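KUKMONT, 2022-11-07 -- A stranded pilot whale was returned to deep water off Brasero Point after a rescue effort that lasted seven hours, local wildlife officials said.

The whale, an adult female, was found shortly after dawn in shallow water on the north side of the point by a man walking his dog. It was lying partly on its side on a sandbar as the tide went out. The man called the county's wildlife line, and the first responders reached the beach 30 minutes later.

"She was breathing steadily and there were no deep wounds, so we decided early on to try for the next high tide," said Precious Mangubat, who directed the response for the Kukmont Coastal Wildlife Office. "If she had been in worse shape, we would have been talking about other options."

Crews covered the animal with wet sheets and dug out the sand under its flippers to take pressure off them. A veterinarian, Anjani Rahman, took blood samples and checked the whale's breathing through the morning. Rahman said the first results showed mild dehydration and no clear sign of infection. Further tests are being run and should be finished in December.

The harbor department sent two boats, and a third came from the Nasution boatyard on the south side of the bay. When the water was deep enough, the crews floated the whale onto an inflatable sling and moved it slowly past the sandbar. It was let go three miles offshore, where the water is deep and boat traffic is light.

A small tracking tag was attached to the dorsal fin before the release. The tag is expected to send location data for up to 95 days before it falls off. According to the wildlife office, the first signals showed the whale heading northwest, away from the coast.

Pilot whales normally live in groups, and it is unusual to find one alone so close to shore. Angus Chisholm, a marine biologist who has studied strandings along this part of the coast, said a single animal may come in after losing its group or while following squid into the bay. He said the sandbars around Brasero Point shift every winter and can leave an animal with no easy way out once the tide turns.

"People ask us for one cause, and often we can't give them one," Chisholm said. "The blood work will help. The track will help more."

The beach was closed to the public during the rescue. The north parking lot and the trail to the lighthouse were also closed, and drivers were sent back to the highway. All have since reopened, but the county is asking people to keep dogs on a leash at the north end for the rest of the month in case the whale returns.

Cempaka Wuisan, who manages the harbor, said several private boats came too close while the sling was being towed. No one was fined, but two skippers were given warnings. Boats are required to stay at least 100 yards from whales in the bay, and Wuisan said the harbor patrol will be enforcing the distance.

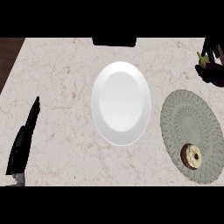 The next question for the wildlife office is money. Its stranding fund pays for fuel, veterinary supplies and laboratory work, and the fund had already been drawn down by a run of sick sea lions in the summer. A fundraising supper was planned at the Clukier restaurant on Harbor Street before the whale came ashore, and it will go ahead in December. Tickets will be sold at the door and at the harbor office. Izzati Sopacua, who owns the restaurant, said all of the ticket money will go to the fund.

The county board will also be asked to replace the office's older rescue sling, which was repaired twice this year. Mangubat said the newer one held up well but that the office would not be able to handle two large animals at once.

Anyone who sees a whale, dolphin or seal in trouble should call the county wildlife line and wait at a distance. Officials said people should not pour water on the animal, try to push it back into the sea or let children or pets near it. Callers will be asked for the location, the animal's size if they can judge it, and whether it is moving.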